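The quilt swap is back, and it has grown!

When Citlali Ibarra first floated the idea of trading finished lap quilts between Pralthorpe and Skarndale, we figured a few of us would mail a package or two and call it fun. Well, the sign-up sheet closed on 24 February 2024 and we have 698 squares pledged already (698!), with more promised from the Lowther evening group once they finish their baby blankets.

A few things to know if you're joining in. Squares are 9 inches finished, so please cut yours with the seam allowance added. Cotton only, prewashed, and go easy on the starch. Any colors you like, though I'm hoping for a lot of honey and cream next to the darker browns, like the strips in a good old butcher block. I've been sketching log cabin layouts in those shades all month and I can't stop.

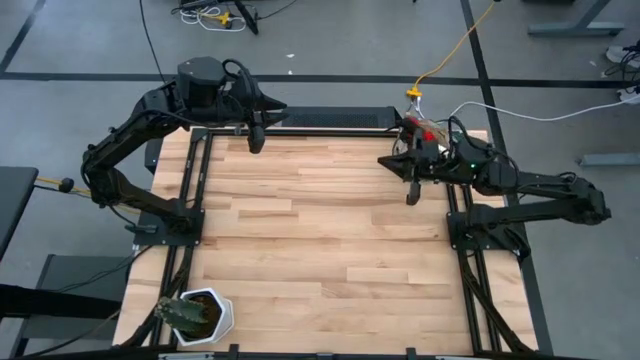
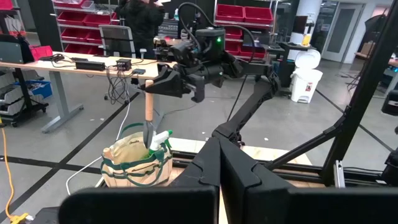 If you've never pieced a log cabin before, please don't be scared of it. You start with one little center square and keep adding strips around it, light on two sides and dark on the other two, and before long you have a block that looks much harder than it was. Press after every strip! I skipped that on my first one and it came out shaped like a potato chip.

Drop your squares in the blue bin at the Lowther library desk, or bring them to sewing night. Each bundle needs a tag with your name and your town. We'll lay everything out in August, and I would love help with the basting. Bring 2 spare spools of cream thread if you have them, and your good scissors.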